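Stojan Bošković had already poured the coffee by the time I found the right staircase, and he waved off my apology as though people got lost in Drombridge every morning of the week. "They do," he said, pulling out a chair for me. "I got lost here myself for most of the first year."

He runs Nilunby, the small house that makes leather travel goods, and if you have only ever seen the name on the arm of someone walking ahead of you in an airport, that is more or less how he likes it. The company sold 200 bags in its first year and 340 in its second, and Bošković talks about both numbers with the same fondness, the way other people talk about their children's heights.

"Everybody told me to go faster," he said. "Good people, smart people. But I knew the women who were stitching for us, and I knew how long a handle takes when you do it properly – and I could not see what I was supposed to hurry." 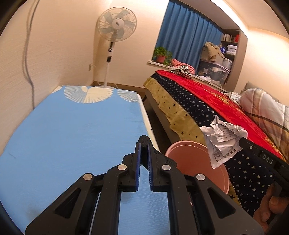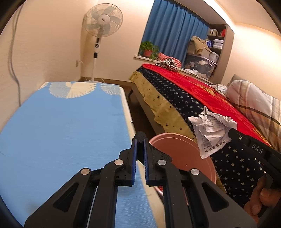
The subject he most wanted to talk about was repairs. Since February, Nilunby has taken back any bag it ever sold, whatever its age, and mended it for the price of the postage. Drellance, the department store that carries the line, was nervous about it at first, and I can't say I blame them. Would a customer with a mended bag still come in for a new one?

"She comes in with her sister," Bošković said, laughing. "The sister buys the bag!"

There are 14 people in the workshop now, and next comes a weekend case called the Esquivel, which he has been drawing and redrawing for longer than he cares to admit. I asked what was holding it up, and he got up to refill my cup before he answered.

"The lock," he said. "It makes a cheap sound when you close it. I have listened to so many locks, you wouldn't believe it, and my wife says I'm not allowed to bring any more of them home."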